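Gisela Ackermann
2025-05-08

Thread on office air, for people who sit under a ceiling grid all day and go home with a headache. I did building services for a long time, mostly small offices and workshops. Most of this is cheap to check.

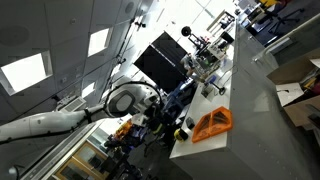 Why does one desk feel stuffy when the next one is fine?
Usually the supply air is going somewhere else. It leaves the vent, runs along the ceiling, and drops wherever it loses speed. If that spot is two desks over, your neighbor gets the fresh air and you get what's left.

Easy test first. Tape a strip of tissue paper to a ruler and hold it near the vent, then above your head when you're seated. At the vent you want a steady pull or push. Above your head you want a slow, small movement. No movement at all for a few minutes is worth writing down.

Buy or borrow a CO2 meter. It doesn't measure everything that makes air bad, but it tells you how much of the air has already been breathed. Put it at desk height, away from your own face and away from the window.

I start asking questions when a meeting room passes 1000 ppm and stays there. I once logged more than 3000 in a training room with the door shut. People in there had been blaming the lunch.

Take readings at the same times for a week. One number from one afternoon won't convince a landlord. A page of numbers with the number of people in the room next to each one often does.

Timo Petersen asked whether opening the door counts. It helps the room and sends the stale air into the hallway. If the hallway has its own extract, fine. If it doesn't, the hallway is now your problem too.

Check the schedule before you blame the equipment. At the Brollen office the fans were set to stop at 4 because that matched the hours of the tenant before them. The new people stayed until six. It took two minutes at the controller to fix, after most of a winter of complaints.

Filters next. Ask for the date of the last change and ask to see it written down. "Recently" is not a date. Hauke Gerlach used to write it on the filter edge in marker and I still do the same.

Partitions are the other common one. Somebody adds a wall to make a small office, and the supply ends up on one side and the return on the other. The door gap is then doing all the work. You need a transfer grille or a duct change, and that should have been in the price of the wall.

Please don't tape cardboard over a vent because it's drafty. I know it's tempting. That air goes to the other outlets on the branch, they get louder, and then those get cardboard as well. Ask for the blades to be turned or the damper set.

Dry air in December is a separate complaint — more fresh air from outside can make it worse when it's cold. Measure humidity before anyone orders a humidifier. They need cleaning, and most of them don't get it.

Pascal Teuber wants a post on noise from fan units. I have notes from the Kinnunen job and will put them up once I find the second page.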